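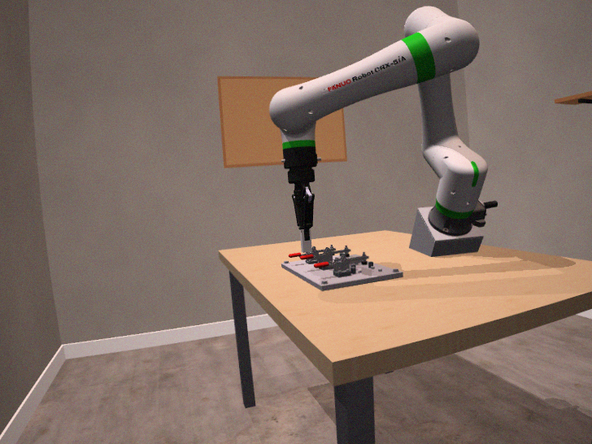

Rice keeps longer than two days if you cool it fast, one reader wrote after the October page, and could we please say so, as half the second floor of Rudum Hall was throwing good food away. Fair point. Cooked rice is fine for three or four days in a fridge that is cold enough, provided it goes in soon after cooking and not the next morning. Spread it on a plate or a baking sheet so it cools quickly, then move it to a container with a lid.

The rest of this page covers the shared kitchens in the Satitgate residence halls during the last weeks of the semester, when everyone is studying late and the sinks fill up. Updated 7 Dec 2022.

The fridge

Set it at 40 degrees or a little below. The dial in most of the hall fridges has numbers that don't match any temperature, so use a cheap fridge thermometer and check it in the morning before people start opening the door. Keep it on the middle shelf.

Label everything with your room number and the date. Masking tape and a marker work better than sticky notes, which fall off in the cold. Write the room number large. "721" on a strip of tape is enough and you don't need your name.

Raw meat goes on the bottom shelf, in a dish with sides. Milk goes at the back of a shelf. The door is the warmest part, good for mustard, hot sauce and soda.

The microwave

The microwaves in Rudum and Drinell are 1,000 watts. Many frozen dinners give times for a stronger oven, so add a little at a time and stir in between. Leftovers should be steaming all the way through.

Cover soup and tomato sauce. A plate turned upside down does the job. If something has already baked onto the walls, put a bowl of water with a slice of lemon in the oven, run it for three minutes and leave the door shut for five more. Wipe with a damp cloth. Use an oven mitt for the bowl.

Popcorn sets off more alarms in exam week than everything else combined. Stay in the room with it and stop when the popping slows to a couple of seconds apart.

Pots with burned bottoms

Scrape out what comes easily with a wooden spoon. Cover the bottom with water, add two spoons of baking soda, and simmer for ten minutes. Let it cool and scrub with a nylon pad. For a bad one, drain it, make a paste of baking soda and a little water, and leave the paste on overnight - in your room, please, not in the shared sink.

Don't use baking soda on bare aluminum. It leaves a dark stain. Cream of tartar in simmering water is kinder to those pots.

Sinks and drains

Empty the strainer into the trash every time. Pasta and rice swell in the pipe, and grease sets hard a few feet down. Pour cooled bacon fat into a can and throw the can out when it's full.

A slow drain can often be cleared with a plunger. Fill the sink with a few inches of water, block the overflow with a wet rag and give it a dozen short pushes. If that fails, put in a repair request. Leave drain cleaner alone, as whoever opens the pipe next gets it on their hands.

Cooking for a week of exams

Pick two dishes you can stand to eat three times. Lentil soup, chili, baked ziti and fried rice all reheat well. Fried fish doesn't, and your floor will know about it.

Boil eggs six at a time. Put them in cold water after they come off the stove and keep them in the shell until you want them. They last a week in the fridge.

Cut onions and peppers for several meals at once. It takes 30 minutes on a quiet afternoon and makes weeknight cooking much shorter. Onions need a tight lid or the butter will taste of them.

Small things

A damp dish towel under a cutting board stops it from sliding.

Dull knives slip. The Tahiri Hall front desk lends out a sharpener with a student ID.

Sponges smell because they stay wet. Squeeze them out and stand them on edge.

If a jar won't open, run hot water over the lid, dry it and try again with a rubber glove on.

Before winter break

Fridges in Drinell and Tahiri are unplugged for cleaning over the break, and anything left in them goes in the trash. Rudum stays on for students who are staying. Take home or give away open items. Sealed cans and boxes can go on the pantry shelf by the library entrance, which takes pasta, beans, tuna and cereal but no glass.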